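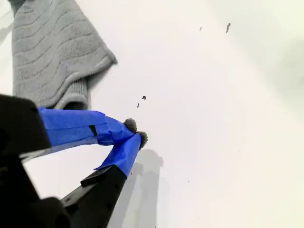 The taped fingers with their gray tips, over a white surface with a few dark crumbs on it.

The person who looks after the gripper cell at the Clullwood workshop in Hedemora does not like to be called an engineer. "I am the one with the tape," the technician told us when we visited in June. The cell has one arm, one table and one two-fingered gripper, and it is used for picking up small things that other machines leave behind.

Most of our talk was about the fingertips. The gripper was delivered with hard black fingers, and for bigger parts they were good enough. With crumbs and thin flakes it was different. "A hard tip pushes the crumb away before it closes," the technician said. "You want a surface that gives a little and that has some hair on it."

So the tips are now soft and gray, and they are held with blue painter's tape. We asked why not glue. "I tried glue for one week. It was strong, yes, but then I needed a knife each time, and I scratched the finger. Tape I can remove with my nails." The tape goes on in several layers, starting at the narrow end and going back toward the housing. Wrinkles are allowed on the outside, where they do no harm. On the inner side, between the fingers, the tape must be flat - a fold there can touch the other finger before the tips meet.

The tips are changed after 800 closings, or earlier if the fibers look pressed down. Changing the pair takes eight minutes when all goes well. Afterwards the technician closes the gripper slowly and looks from the side with a lamp. The software, which is called Clolow, must also learn the new closed position, and this step was forgotten more than once. "Then it believes that it holds something, and it carries nothing to the box, very carefully."

The surface below gets its own attention. Plain white was chosen so the dark pieces are easy to find for the camera system, but shadows were a trouble for a long time. The lamps were moved four times before the Adeleke company, who built the table, suggested a softer light from one side. "There is still a shadow under the fingers. It is pale now, and the program can live with it."

What about wear in the gripper itself? The screws are checked every six weeks, and the housing is wiped with a cloth without any liquid. Loose fibers are the bigger worry, as they can go into the joints. The technician removes them with tweezers and a small brush.

A molded tip is planned, which will slide on and need no tape. The first drawing has been sent back, because the opening was too tight. Until the next one comes, two rolls of blue tape are kept in the drawer under the controller.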